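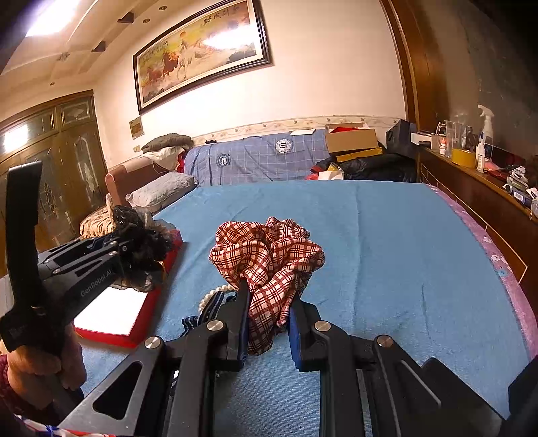
Sorting and Storing Fabric Hair Accessories

Scrunchies, bows and fabric bands lose their shape when they are stored under weight. The method below keeps the gathers open and takes one shallow box per type.

1. Cover the work surface with a plain, light-colored cloth. Dark elastics and small beads show up against it and do not roll as far.

2. Empty the drawer onto the cloth and spread the pieces in a single layer. Set beaded strands to one side - they snag on ruffled or sheer trim.

3. Pick up each scrunchie by its gathered center. Let the fabric fall open and check the seam for loose threads. For pieces with a tail, straighten the tail before boxing.

4. Stretch the elastic to twice its resting length and release. If it does not return, open the seam and replace the elastic before storing.

5. Place the pieces in the box side by side, gathers up. Plaid and striped cotton can touch. Glossy or sheer ruffles go in last, on their own side of the box.

6. Close the lid without pressing. If it does not sit flat, remove a piece and start a second box.

Label the short end of each box. Store away from direct sun - red and navy fabrics fade first. Repeat the elastic check in September.

Notes by Constanza Ibarra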